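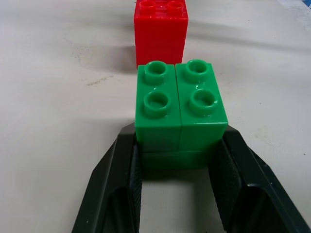 Brick stacking demo for an open day, arm keeps squashing or dropping, help??

Posted by Doina Delić in Workshop and Automation

Hi all. We've got our open day coming up in September at the Sterkotia workshop and I've been handed the robot table. Plan is dead simple, arm picks up a big 2x2 toy brick, the green one, and puts it on top of another one, kids clap, next group comes in. Two-finger gripper, black fingers with the ridged pads, wrist camera so we can put the view up on a telly.

Trouble is it's hit and miss. Did a practice run last night. Picking up is mostly fine, it's the putting down. Either the bricks don't click or it pushes so hard the arm faults and sits there sulking until I reset it. Also every so often the brick twists in the fingers on the way over.

Table has a pale sheet over it becuase the top underneath is ugly. Is that a problem? Would like to keep it if I can.

Other stuff that might matter:
Groups of 10, a new group every quarter hour, so I can't be resetting all the time
Doors 9 am, I get in at 7 to set up
Budget left is 55 dollars, so no new gripper thanks
Grip force is a number from 0 to 2000 in the software, I've got it on 284, which is what it was on when I got it

Anyone run one of these for the public? What would you change first. Cheers

Eleni Vukčević

Done this at the Jalano open day, three years running. Change the sheet first. Cloth creeps when the arm pushes down, so the bottom brick isn't where you taught it. Also anything with folds means your brick is sitting on a slight tilt and the studs won't line up. If you must keep it, pull it tight, tape it underneath on all four sides, and fix a baseplate on top with double-sided tape. Bottom brick goes on the baseplate. Colour of the sheet is fine, pale is good for the camera.

Then the placing. Don't drive to a final height and hope. Stop just above the studs, go slow, and let it push until it feels a set force, then open. If your software hasn't got a force stop, lower the speed for the last bit and teach the final height with the bricks already clicked together, not from measurement.

Twisting: grip lower on the brick and square to the sides. If the fingers come in even a little crooked the brick turns to suit them. Wipe the pads too, ridges fill up with dust and then they slide. Damp cloth, let them dry.

Grip force I wouldn't touch until the rest is sorted. Change one thing, do a dozen goes, write it down.

For the day itself:
Tape line on the floor, kids stay behind it, one adult standing next to the stop button the whole time. Not optional
Save a "home" position you can get back to with one press
Spare bricks in your pocket. They walk
Keep the next brick well clear of the one being picked. Ours used to clip the neighbour with a finger on the way down
Let a kid put the brick in the pickup spot between runs, arm stopped. They like that more than the robot part. Make a corner out of tape or scrap so it lands in the same place each time

Your 55 will cover a baseplate and the tape easy.

Ferton

just use bigger bricks lol

Dumitrescu

Agree with most of Eleni's, would add check the lights. We had ours by a roller door and by mid morning the sun had moved, shadows right across the table, and the camera lost the brick completly. Doina if your camera is only for the telly then no drama, but if it's finding the brick for you, test at the same time of day as the groups come through. Your practice at night tells you nothing about that.

Quarter hour is tight for ten kids btw. I'd do twenty minutes.

Doina Delić

Thanks heaps. Camera's just for the telly so lights ok. Baseplate ordered, sheet taped down, and it was creeping, you could see it move once I knew to look. Haven't tried the slow placing yet, will do it after work. Eleni how much clearance do you leave above the studs, a couple of mil or more?

Eleni Vukčević

More to start with. Five, then bring it down once it's behaving.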